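From: Saoirse Moynihan
To: sim-manipulation list
Subject: Re: Zulisura scene pack, worth the licence?

Sushil Semwal wrote:

> We're pricing the Zulisura scene pack for November. Has anyone run
> the tabletop set with a two-finger gripper? I'm mainly after bin and
> basket work. The brochure says 3,976 object and surface combinations
> but gives nothing on contact behaviour.
>
> Sushil

Sushil,

We've had the evaluation licence at Imus for roughly eight weeks. I've only used the tabletop set, with the arm model that ships in the pack. Notes follow in the order I hit things.

1. Install and assets. The 3,976 figure includes texture swaps. Same table on a different floor counts as a new combination. Meshes are clean and scale is consistent between objects. Printed packaging looks fine at working distance, though small text doesn't hold up if you train on labels.

2. Basket tasks. The walls of the blue basket are modelled with their slots open, and the collision mesh follows them. That's accurate but slow. I swapped in solid walls for the sweet potato runs and kept the original visual mesh.

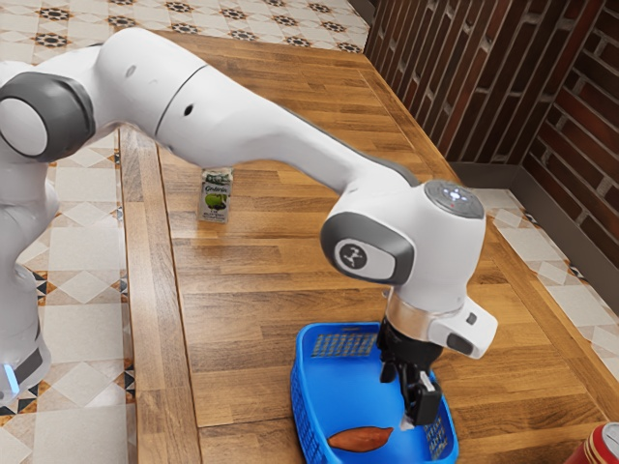
3. Grasping. Approach angle matters more than I'd like. With the gripper tilted into the basket, the wrist attachment is the part to watch for clearance at the rim. The tapered ends of the potato roll out of a shallow grasp, so I close near the middle. Default friction is too high. Halve it before you believe any success rate.

4. Rendering. Soft light by default, with decent colour on the timber and brick. Reflections on the metal flange cost a fair bit of frame time and can be turned off in the scene file.

5. Support. Two tickets lodged, two answered. Darragh Hayes has the patched collision file if you want it, and it loads without changes to the task script.

For rigid objects in baskets I'd pay for it. For anything deformable I'd look at Irulano first. I haven't tried the pack with suction, so someone else will have to speak to that.

Saoirse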